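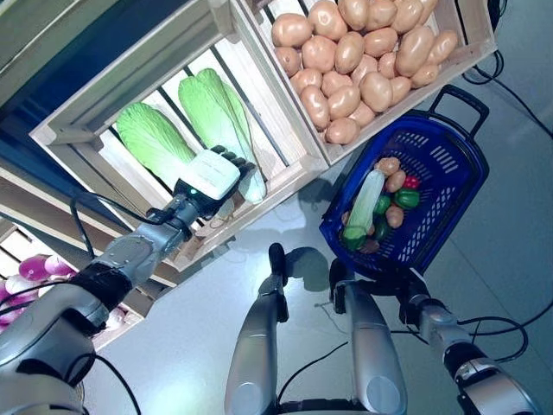
## Le robot fait les courses, et moi je regarde

Je prépare des commandes chez Gakley depuis huit ans, rayon fruits et légumes. On est 136 sur le site, équipe de nuit comprise, et depuis le mois de juillet on entend parler du projet Pruvholm à chaque pause. Un robot à deux bras qui remplirait les paniers à notre place. Enfin, « avec nous », c'est la formule officielle.

Je suis allé voir chez Zitus, où se font les essais, avec Hòa Thái et deux autres du rayon. La main était posée sur un chou chinois, dans sa caisse en bois, à côté des pommes de terre. Un chou chinois, chez nous, on le prend par le milieu, on regarde le pied, on retire une feuille si elle est moche et on passe au suivant. Personne ne chronomètre, mais tout le monde sait qui est lent.

J'ai posé la question du tri. Harvey Lapointe, qui suit le dossier côté direction, m'a répondu que la qualité serait « traitée en amont ». J'ai demandé par qui. Il a dit que c'était une bonne remarque et il l'a notée. En amont, pour moi, ça veut dire quelqu'un debout devant un tapis à retirer les légumes abîmés avant que la machine passe. C'est mon travail actuel, moins la partie où je marche et où je parle aux gens.

Hòa est moins méchante que moi. Elle a le dos en vrac à cause des sacs du bas et elle dit que si le robot veut se pencher, elle lui laisse volontiers la place. Je ne peux pas lui donner tort. J'aurais juste aimé qu'on commence par remonter les étagères, ce qu'on demande depuis l'arrivée de Sang Đỗ comme chef d'équipe.

## Des légumes qui ne pourrissent jamais

Ce qui me chiffonne le plus, c'est la marchandise. Des courges impeccables, un brocoli sans une tache, des patates toutes lisses : c'est du factice. Je comprends qu'on s'entraîne là-dessus. Mais la diapo de la réunion annonçait « 100 % des références du rayon » et je voudrais bien voir la botte de coriandre trempée, le filet d'oignons crevé ou la mangue trop mûre un soir d'août.

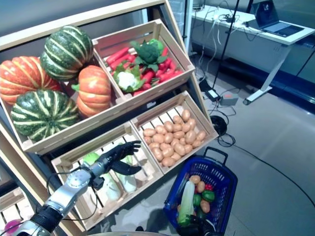 Est-ce que des postes vont être supprimés ?

La direction parle de reclassement vers le tri et la surveillance des machines, sans rien avoir signé pour l'instant. Kheri Makokha, notre délégué, réclame un engagement écrit avant tout essai dans le rayon, avec les fiches de poste et les salaires qui vont avec.

De mon côté j'ai demandé deux choses : que la formation soit faite sur le temps de travail, et qu'on nous dise qui répond au client quand il manque un poireau dans son panier. Pour la première on m'a dit oui, à l'oral. Pour la seconde j'attends toujours. Si j'ai du nouveau après la prochaine réunion, je mettrai le compte rendu ici.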